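Budgeting for a hand-held gripper kit: how many spare fingers?

Posted in Equipment and Purchasing

besham_workshop
We are putting together a purchase request for hand-held grippers to record manipulation tasks at Besham. The plan is 6 units, used in pairs on a bench, one session in the morning and one in the afternoon. Fondis quotes the bodies and the fingers as separate lines. Carbone quotes a complete kit but will not split it. The request goes in at the end of November and I can't reopen it until the next budget round. How many spare finger sets should I allow, and is there anything else that usually gets missed?

torque_and_tea
Get the kit. Separate lines are a pain when something goes back under warranty.

skillora_bench
I would go with separate lines. The bodies last. The soft fin-ray fingers are what you will be replacing, and a kit price hides what they cost.

Our figures at Skillora, for comparison: 8 units, and 29 finger sets used up in a year of daily sessions. Most were retired for torn ribs near the tip, a few for wear on the gripping face. For 6 units at your rate I would order 30 sets, and ask Fondis to deliver in two batches, as rubber kept on a shelf does not improve.

Items missed on our first request:
Marker plates. Ours get scuffed and then tracking drops out. Cost is trivial, lead time is not.
Mirrors and brackets, if your set-up uses them.
Storage cards and a second reader.
Bench space. Two people working face to face need more of it than the drawing suggests.
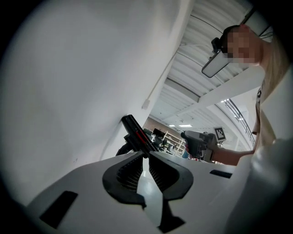
Fin-ray fingers on the near gripper, square marker on top of the other one.

Check the finger mount before you order from two suppliers. The Carbone fingers we tried needed an adapter, and it added enough length to upset our calibration.

besham_workshop
Thanks, both. Going with separate lines and two batches. I had left out the marker plates. Will ask Fondis for the mount drawing before I submit.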